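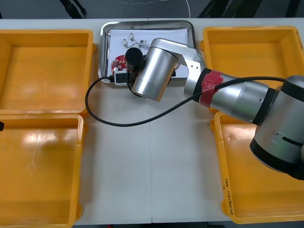 Bench rules for arm cells: frequently asked questions

Who do these rules apply to?
Anyone working at a sorting cell in the Fedby building, including visitors from Asadi.

How fast may the arm move while I am setting up?
No faster than 100 mm per second. The full speed setting is for checked programs only.

Can I reach into the tray while the arm is over it?
No. Pause the program, wait for the joints to stop, then reach in. If you need to lift a circuit board out, press the stop button first.

Is tape allowed for holding a cable to the arm?
Yes, as a short-term fix. Use coloured tape so it is easy to spot, and check it at the start of each shift. Leave enough slack for the arm's full reach, and make sure the loop does not catch on a bin.

Do I need paper in the steel tray?
Yes, for small parts with thin wires. Change the sheet when it is torn or marked.

May I write on the bins?
Marker is fine on the outer walls and rims. Keep the inside clean.

What do I do after a bump?
Stop the arm and fill in form 231, even if there is no damage. Omid Babaei looks at every form before the cell is used again.

Who can change a rule?
Firouzeh Abbasi, extension 115. Changes are posted each October.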